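The Handle at Tosow

My aunt left me the flat in Cirnitz, and with it a key that didn't fit anything. I tried the post box, the cellar, the bike shed and (sorry) the neighbour's shed as well. Nothing. So in April I put it on a string round my neck and got the 171 out to Tosow, where she'd lived before I was born, because the tag on the key said TOSOW in her awful capitals and I had a day off.

You should know I'm not a brave person. I once paid for a haircut I hadn't finished having. But the bus was warm and I'd packed two cheese rolls, and by the time we'd passed the Tamura biscuit works I was feeling quite the explorer!

The house was still there, up 40 steps, green with moss. Number 168. I rang, I knocked, I ate a roll. Then I walked round the back and found the other door.
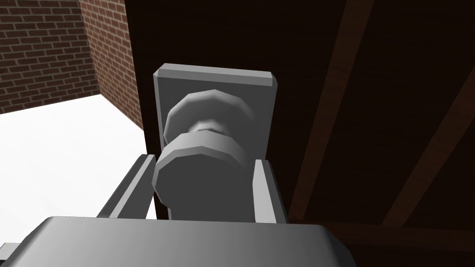
Page last changed: June 1, 2025

It was a plain grey knob on a plain grey plate, and I stood looking at it far longer than you'd look at most people. My key was no use at all. I felt such a fool. All that way, and the string itching my neck!

So I took hold of the knob, mostly to lean on it, and it turned.

Inside it smelled of oranges. There was a coat on a hook, my aunt's coat, or one so like it that I said hello to it, and on the shelf underneath sat a little tin chest with a keyhole. I could hear a wireless going upstairs, and then it stopped.

"You've been ages," somebody called down. "Did you bring the key?"

I said I had. I said I'd got a cheese roll too, if that was any help, and I started up the stairs.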